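Pranilis opens its textile lending room in Kitovbridge

Kitovbridge, May – Families and lodgers setting up a bedroom on a small budget will soon have somewhere new to turn. Pranilis, the household reuse charity, is opening a lending room on Gernullow Lane, where anyone living in the town can borrow blankets, throws, curtains and bed linen for as long as they need them, and bring them back when they don't.

The doors open on Friday at 10 in the morning, and everyone is warmly invited to come and have a look, with a cup of tea on offer and no obligation to take anything home. There are already more than 1000 pieces on the shelves, nearly all of them given by local households over the winter, and the charity says it has been quite overwhelmed (in the nicest possible way) by the quality of what has come through the door.

"We asked for spare sheets and we got people's favourite things," said So-yul Joo, who runs the Kitovbridge branch. "There were quilts that had been on the same bed for 40 years, and curtains somebody had lined by hand. You do feel you ought to look after them properly."

Borrowing is free. Members may take up to five items at a time, and a loan runs for three months, after which it can be renewed by telephone or at the desk. Everything is washed, aired and checked for loose seams before it goes out, and small repairs are done on the premises at the long table by the window.

The charity has also put a good deal of thought into choosing. A folded blanket on a shelf tells you very little, and so visitors are encouraged to open things out and lay them over one of the mattresses at the back of the room before deciding. Patterned and printed pieces in particular look quite different at full length – a plain-looking mauve-pink cloth may have cartoon-like prints and lettering scattered all over it.

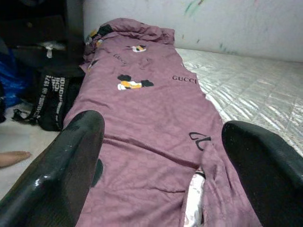 Byung-chul Gil, who looks after the sorting and mending, hopes that people will take their time over it. "Come and rummage," he said. "If you don't find the right colour this week, tell us what you're after and we'll put a note on the board. Things come in every day, and I do enjoy matching them up."

Donations of clean bedding and curtains are welcome whenever the room is open. Pillows and duvets can't be accepted at present for want of storage, though Pranilis hopes to change this once the upstairs room has been cleared. The shelving was given by Cho, the furnishing shop next door, which will also take in donations when the lending room is closed.

Anyone wishing to join should bring proof of a Kitovbridge address. Large bags may be left at the side entrance, where there is a bell and a ramp.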